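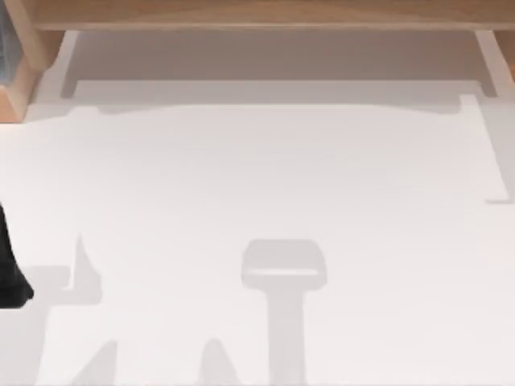
Nudeck render: black gripper finger at left, gray shadows on white.

Nudeck Cell Planner, reviewed October 21, 2024

Nudeck lets a small shop lay out a robot cell on screen before ordering one. I used it for 11 days to plan a two-arm bench, with a Hajdu quote and a Stulason quote side by side. Setup was easy. The budget sheet is the best part – change a gripper and the total changes with it, including spares and mounting hardware. Shipping has to be typed in by hand.

Shadows and wood grain look good enough to show a manager. Cable runs are weak. I could not get a price for cable track at all, and I ended up adding 12 percent to the hardware line to cover it.
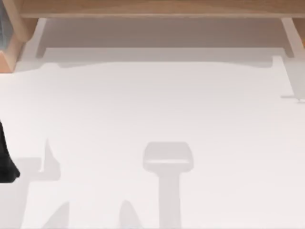 A reader who bought through Hellance wrote that the planner left out the safety scanner, and that adding it later held up the order until November. My copy had the same gap.

The parts library lists 38 grippers. Only 2 of the ones I wanted had current prices.

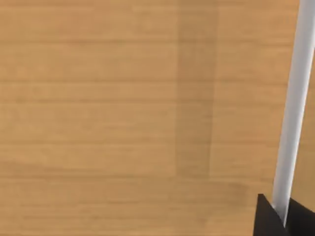 Can one license be shared between two offices?

Each license is tied to a single computer, but it can be moved from the account page. Plan on a second one if both offices quote jobs in the same week.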